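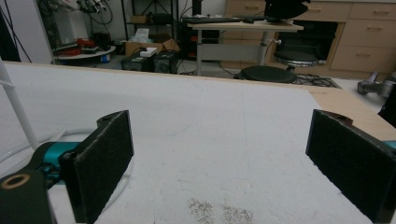

Grorow Hand-Held Gripper Kit: my review after a summer of use

Bought this with our own money, in case you were wondering. We're a small outfit that collects hand demonstrations for table-cleanup tasks (wiping, sweeping, gathering up little messes), and I've had the Grorow in my hand for most of the working day since June. I have opinions!

First, the money. The kit was 746 dollars with the foam pads, the mount and one spare set of fingers. I also looked hard at the Skorkham, which came to 441 without any pads at all, and by the time you add pads and a second set of fingers you're creeping up on the same number. So I went with the one that showed up ready to go. Shipping was slow. The manual is a folded sheet with drawings, and the drawing for the left finger is printed upside down in mine.

The fingers are the reason to buy it. They're tall, flat paddles with black foam on the face, and they meet each other nicely across whatever you're grabbing. The foam has a slightly fuzzy feel that grips cardboard, fabric and plastic cups without leaving marks. I love them for anything soft or boxy. The teal on the body is a lot brighter than I expected, and I've grown fond of it (my kids call it the lobster).

Now crumbs. I do a lot of crumb work, and this is where I started grumbling. A little patch of dark grains on a white tabletop looks like the easiest job in the world, and with foam paddles it just isn't. You can push grains into a pile pretty well if you keep the bottom edges down and go slow. Picking them up is hopeless. The foam gives, the grains slide under, and then a few of them stick to the pad and get dropped somewhere else ten minutes later. What works for me is closing the fingers on a folded paper towel and doing the sweeping with that. Chunhua Zou, who shares the table with me, prefers a little square of sponge. We've argued about this more than grown adults should.

If small stuff is most of what you do, get the hard tips that Trajkovski sells. They fit on the Grorow mount with a bit of filing. They're terrible for cups, though, so you'll be swapping back and forth, and swapping is a pain: two tiny screws per finger, and they roll. Keep a magnet dish handy.

Comfort is good, better than I figured it would be. The trigger is light and I can go until lunch before my thumb complains. By 4 PM I do feel it in my wrist, mostly from holding the thing low over a table. Raising the table helped a lot. Despina Tomić has smaller hands than I do and says the trigger sits too far forward for her, and there's no way to adjust it, so try one first if you can.

About the pads wearing out. I keep a tally, and I got 3605 demonstrations out of the first pair before the left one started peeling at the bottom corner. The right one was still fine, but I changed both. Our second pair only made it to 291! I wrote to Grorow in September and they sent a replacement set with no fuss and no form to fill out, just a nice short email. That pair is on there now and holding up. I'd wipe them down every evening with a barely damp cloth. Don't use anything with alcohol in it, I did that once and the foam went stiff.

A few smaller gripes. The pads are black, so dark crumbs stuck to them are really hard to see, and I'd pay extra for a light gray version. The carrying case has a cutout for one set of fingers only, even though you get two. And replacement pads are sold in packs of four pairs, take it or leave it.

Would I buy it again? Yes, for general tabletop work I would, and I've told the folks at Stavurton to look at it for their fall project. For a lab that's all beads and rice and screws, I'd spend the money on the Skorkham plus hard tips and skip the foam entirely.

Four stars. It would be four and a half with a case that fit.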